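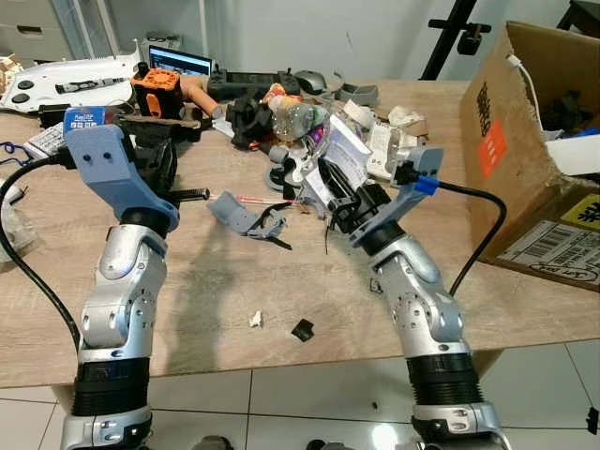
Kekgate Repair Evenings Move to the Old Library Hall

After a long winter of squeezing into the back of the Jiscombe tea rooms, the Kekgate repair evenings have found themselves a roomier home, and from this Wednesday you'll find everyone in the old library hall on the Zerkdale road, kettle on and doors open from half past six.

Regulars will know how cramped things had become (there were nights in March when people sat on the stairs with a toaster in their lap, chatting away quite happily until a bench came free). The new hall has seats for 105, a proper kitchen, and a ramp at the side door, so anyone bringing something heavy, or anyone who simply doesn't care for steps, can come straight in from the parking lot.

The group keeps a ledger by the door, and by the end of last season it showed 1,148 items brought in since the evenings began, with over 1,000 of them going home mended. Lamps are still the most common visitor, followed by radios and, for some reason, a great many hand mixers. Clothing and soft toys are welcome too, and the sewing tables will be set up near the windows where the evening light is best.

There's no charge, though a jar goes around for the heating. Please bring any loose screws or broken-off pieces along in a bag, and the power cord if your item has one. Microwaves can't be accepted, sorry! Sign-in closes 30 minutes before the end so that nobody is sent home with a half-finished clock.

The Obura bus stops right across the street, and the last one back into town leaves at ten past nine. Soup will be served on opening night, with cornbread for as long as it lasts.

Contact the newsroom | © Kekgate & Zerkdale Weekly | Back to top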